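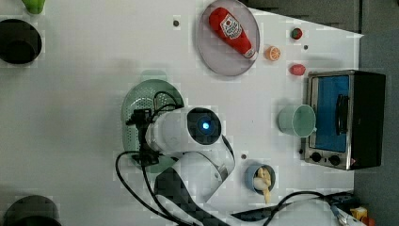
Play kitchen items on a white tabletop, among them a green colander, a light green mug, a toaster oven and a ketchup bottle on a round plate.

Play kitchen set

A play kitchen set is a group of household objects, usually small, made or gathered for pretend cooking and serving. The term covers cookware, tableware, model appliances and imitation food. It is used loosely in the trade. Some sellers apply it to the cabinet-sized play stove with its sink and shelves, others only to the loose pieces, and a few to any box that contains a plastic egg. This article deals with the loose pieces.

Contents
1 Composition
2 Colander
3 Imitation food
4 Piece counts
5 Claims about learning
6 Care and storage
7 See also

Composition

Most sets combine four groups of objects: vessels for cooking, vessels for eating and drinking, food, and one or more appliances. The proportions vary a great deal. Food tends to dominate the cheaper sets, as it is light and packs flat or nests in a tray. Pots, plates and bowls are fewer, and appliances are often sold apart.

Scale is rarely consistent. A strawberry may be close to life size while the oven meant to stand next to it is a fraction of the real thing, and a ketchup bottle can be longer than the pan it is supposed to go with. Manufacturers describe their ranges as "true to life," a phrase that has no agreed meaning and should be read with caution. Mixed collections, put together from several sets and from real kitchenware, are more common in homes and classrooms than complete matching ones, and the mismatch seems to trouble adults more than children.

Toaster ovens appear in many modern ranges in place of the older four-burner stove top. The usual explanation is that toy makers follow changes in real kitchens. A duller one is that a box with a door is easier to ship than a stove.

Colander

The colander is among the few pieces that can work exactly as the full-sized object does. A cup with no tea in it is only a prop, but a bowl with holes will drain water or sift dry sand whoever is holding it. For this reason many collections include an ordinary kitchen colander in place of a toy one.

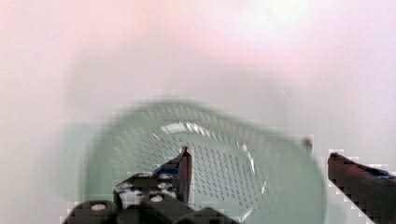 Hole patterns differ between makers. Close rows of small holes across the floor hold back rice and small beans, while wide slots let them through and are better suited to pasta shapes or blocks. Perforated side walls speed up draining when the bowl is tipped or overfilled. Pale plastic is the usual choice for lighter bowls, and enameled or stainless steel versions are sold as longer lasting, which is probably true, although they are also louder and hurt more when dropped on a foot.

The words "colander" and "strainer" are used for the same piece in most catalogs. Attempts to separate them, with "strainer" kept for mesh, have had little effect on everyday speech.

Imitation food

Fruit, vegetables and bottled sauces are the staples. Citrus is often supplied as a slice, showing the segments, where a whole orange could be mistaken for a ball. Small red fruits are frequent and often hard to tell apart: tomato, apple and cherry may come from nearly the same mold with a different green top. Catalog names are a poor guide, and the same piece has been listed under two names in successive editions of the Ekel range.

Bottles and cartons often carry printed labels. Whether such labels make play richer or simply advertise to the young has been argued over for as long as they have existed, with little evidence on either side.

Piece counts

The number printed on the box deserves particular doubt. There is no shared rule for what makes a piece. The Fumalis picnic box is sold as a 52-piece set, a total that includes 13 stickers and a folded paper menu. Holunon counts each lid separately from its pot. Aitken's starter box claims only 10 pieces, all of them solid objects, and tends to look worse on a shelf beside the others despite holding about as much that a child would pick up.

Claims about learning

Packaging commonly promises gains in fine motor skills, counting, sharing and healthy eating. Sorting fruit by color and fitting a mug into a small cupboard plainly involve the hands and some thought, but so do most things children do. The claim about healthy eating is the weakest. Handling a plastic strawberry is not known to make anyone want a real one.

Care and storage

Plastic pieces are generally washed in warm soapy water and left to dry on a towel. Hollow food can trap water through its seams and should be squeezed out where it is soft enough. Model ovens with printed panels are wiped with a damp cloth. Labels described as washable often lift at the corners.

Storage advice usually recommends a separate bin for each group of objects. In practice a single large tub is the norm.

See also

Colander
Doll's house furniture
Imitation food
Pretend play

Page last edited 2024-10-13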